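5th December
by Ailbhe Scanlon

Up at six and the car still on my mind, so I made tea and wrote out what has to be done before the inspection in January. The list came to the front brakes, one wiper, the bulb over the license plate and the rust behind the back wheel. The rust I'm leaving to somebody with a welder. The rest I can do.

The brakes have been making a noise since the end of the summer. At first it was only a chirp pulling out of the driveway in the morning, and I turned the radio up. Then it was every stop sign on the way to work, and last week I had a low scraping coming down the hill by the school. I called two garages. One wanted 314 dollars for the front pads alone, and couldn't take the car until after the holidays. The other didn't call back.

I used to help my father with this when I was in school, mostly by holding the flashlight in the wrong place. He did his own brakes until he was past seventy. I have his tools in the metal chest, or most of them, and the good floor jack went to my brother, who has never used it as far as I know. I called him yesterday and he dropped it off after supper without coming in.

So this morning I laid out the bench. I put the big brown board down first, the way I always do now, because the white top underneath marks if you look at it. I got the breaker bar, the C-clamp, the wire brush, two sockets that might be the right size and one that was. I also got the old coffee can for the bolts. Last time I did anything to this car I set the bolts on the fender and one went down into the engine bay, and for all I know it is still there.

The tray came out of the kitchen. It used to go under the roasting rack, and I bought a better one in the fall, so it's a garage tray now. It has a rim and ridges down it and nothing rolls off. I would like to have two.

The new pads are Indton. I got them from the parts store in town and the young man had to look them up twice, once for my model year and once for the year before, as they changed the caliper partway through. He asked if I was the one doing the job and I said yes. He told me to bring the old ones in if the new ones looked wrong. They didn't look wrong. I held one against the picture in the repair manual and then against my hand, and they seemed very small for what they do.

I read the chapter in the manual again standing up. It says to open the hood and take the cap off the brake fluid before pushing the piston back, and my father never did that, or I never saw him do it. I did it. I also took a turkey baster's worth of fluid out of the top, which the manual says is optional if the level is low, and mine wasn't low. The baster is also a garage baster now.

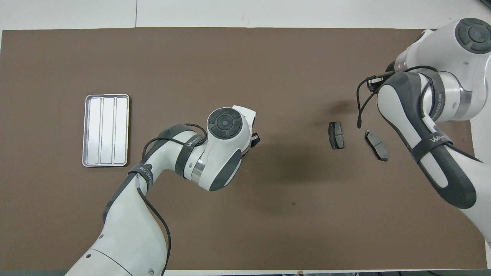

Bláthnaid Egan thinks I should be doing the rotors as well. She called at ten about the church supper and I made the mistake of telling her what I was up to, and she said that new pads on old rotors was like new soles on a rotten boot, and that she'd had it done cheap once and been back in the shop by spring with the wheel shaking. She asked if I had run my fingernail across them. I said I would. She wanted me to do it while she was on the phone, and I told her the wheel was still on.

I did run my fingernail across, once I had the wheel off. There's a small lip at the outside edge and a few fine grooves, nothing my nail really caught in. The manual gives a minimum thickness and I don't own the thing you measure it with. I decided they'll go another set of pads. I'll ask Declan Cronin to look at them when he's over for the wood, and if he says no then I'll have wasted a morning.

Getting the wheel off took longer than anything. The lug nuts had been put on by a machine at the tire place and I had to stand on the bar. I broke them loose before jacking it up, which I did remember. Then the wheel itself was stuck to the hub and I sat on the ground and kicked the tire with my heel, first one side and then the other, until it came. The neighbors must have heard it.

The lower caliper bolt came out fine. The upper one I soaked and left while I had some soup, and after that it turned. I hung the caliper from the spring with a piece of coat hanger so it wasn't pulling on the hose. My father used a bungee cord. The old pads on the passenger side were worn nearly to the metal at one end and had a fair bit left at the other, so something has been sticking. I cleaned up the brackets with the wire brush and put grease on the slide pins, and one of them was dry as a bone, so that may be the whole story. The other pin was fine.

The piston went back easily with the C-clamp and an old pad across it. I had expected trouble there and had set aside an hour for it. The clips gave me the trouble instead. There are 4 to a side if you count the little spring ones, and they only go in one way, and the drawing in the manual is of the other side of the car. I had one in upside down and couldn't think why the pad wouldn't slide. I took it all apart and looked at the old one again and then it was obvious.

By the time I had the passenger side back together it was after two and my hands were cold – the garage heater trips the breaker if the freezer is running. I put the wheel on, let the car down and tightened everything in a star. I pumped the pedal until it was hard. Then I stood there for a while and decided not to start the driver's side with the light going. The car is staying put tonight. I don't like the idea of driving it with one side new and one side old, even down to the mailbox.

Swept up. Wiped down the board, which has picked up a ring from the grease tub that won't shift. I wore a mask for the sweeping because of the dust, and then found I had it on my forehead for half of it.

Tomás Lenihan came to the door at four with a bag of leeks and wanted to know was I selling the car. I said no. He stayed long enough for coffee and told me about a truck he had that went 200 miles with no front brakes to speak of, and I've heard it before but it was further this time.

Supper was leek soup, so soup twice. Wrote down the socket size in the front of the manual, 13, so I don't have to try them all again. Driver's side in the morning if it isn't raining. I still need to buy the wiper and the bulb, and I have to call Bláthnaid back about how many tables.

Recent entries
The freezer and the breaker
Stacking the last of the wood
A new roasting pan
Jars, and what to do with them
My father's tool chest
First frost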